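Proof of Who You Are: How Students and Older Residents in Skollarbridge Cope with Online Identity Checks

Project report, second-year module in Public Services and Society
Group members: Aliki Lazaridis, Sugeng Sembiring, Zsófia Szalai
Supervisor: Adi Nugroho

1. Why we chose this topic

When Zsófia moved into her flat in Claswood she needed to register for a residents' parking permit, and what she had pictured as a ten-minute job took her most of an evening. The council's form wanted a photograph of her passport, then a photograph of her face, then a code sent to a phone number she had given up when she changed provider. She told the rest of us about it over lunch, and it came out that we all had a similar story, so by the time we had finished our coffee we more or less had our project.

Our question was a simple one. What happens to ordinary people when a local service asks them to prove their identity online, and where do they go for help when it goes wrong?

2. What we did

We put together a short questionnaire and offered it on paper as well as online (it seemed a bit unfair to ask people only through a screen whether they get on with screens). We had 71 completed answers. We also held 15 longer conversations, most of them in the library at Nistgate, where the staff very kindly let us have the corner by the local history shelves, with its one good radiator. Sugeng did the interviews with people over sixty, as he is by far the most patient of us, and Aliki put all the answers into a spreadsheet.

We read the council's own help pages too, and tried to follow them exactly as written, in the order written, which was harder than we expected.

3. What people told us

The most common trouble was names. Several people had a middle name on one document and not on another, or a married name on the bank card and a maiden name on the birth certificate. One woman had been refused twice over a missing hyphen. Zsófia could sympathise, as the accent in her own first name was rejected by the form as an "invalid character", which has since become her nickname in the group.

The second was the telephone. The code runs out after 4 minutes, and for someone who has to find their glasses, open the message and get back to the right page, that is not long. Three of our interviewees shared a mobile with a husband or wife and were told the number was already in use.

Photographs were the third. People spoke of glare on the plastic, of thumbs over the corner of the licence, and of being asked to move closer and then further away until they gave up and caught the bus into town.

We had expected the students to find everything easy, and they didn't, quite. Those from abroad often had no local proof of address at all in November, having only arrived that autumn, and a letter from the university was accepted at one counter and turned down at another.

4. Help in person

Almost everyone who got through in the end had been helped by another human being, usually a grandchild, a neighbour or the lady at the Jenkins Street counter, who was mentioned so often and so fondly that we went along to thank her.

We would like to see the time limit on the code made longer, accents and hyphens accepted, and one clear list of documents used at every counter. We also think the paper form should be printed on the back of the leaflet, where people would find it.

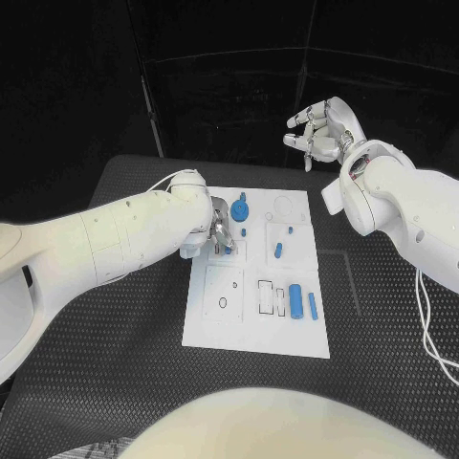 Figure 1. Two white robot arms above a white board on a dark grey table.

5. What we would do differently

We would start the interviews sooner and ask fewer questions in each. Our group was small and mostly from two neighbourhoods, so we can't speak for the whole of Skollarbridge. We also wish we had talked to people who had given up altogether, but they are hard to find by leaving questionnaires in a library.

Thanks

Our thanks to Adi Nugroho for his steady comments on three drafts, to Syahrul Gunawan for proofreading and for lending us his recorder, and to everybody who sat down with us and told us about their hyphens.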